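Drinking Vessels for the Student Lounge: Lid, Neck and Wall
Course project report, Plirndale

The lounge shelf holds insulated bottles and plain plastic cups. The project compared the two types for filling, cleaning and storage. The bottle has a white body and a threaded metal neck, and was examined with the cap off.

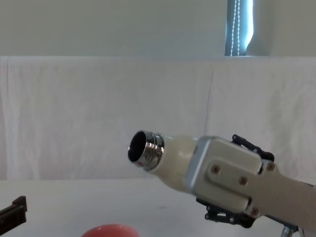
By Jarosław Wróbel
Product Use, second term

1. Method
Each vessel was filled with 205 ml of tap water from a measuring jug, emptied and left to drain. The test was run 2 times per vessel on a Monday. Threads were brushed by hand after each run. The Szulc worksheet was used for the notes.

2. Cup
The cup is a single plastic piece, wider at the top than at the base. It has no thread and no seal, so cleaning took one wipe.

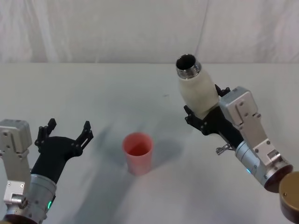

Stacking was also simple, but a full cup cannot be carried in a bag. For this reason the cup was rated for table use only.

3. Bottle
The neck is narrower than the body - a sponge does not pass through it, and a long brush is needed. Residue tended to stay in the lower threads. The shelf plan allows up to 700 ml per bottle.

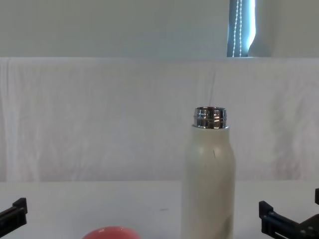
Should the bottle be stored with its cap on?
Store it open until the inside is dry, then screw the cap on loosely.

4. Open points
Cap seals were not tested. Heat loss will be measured in December.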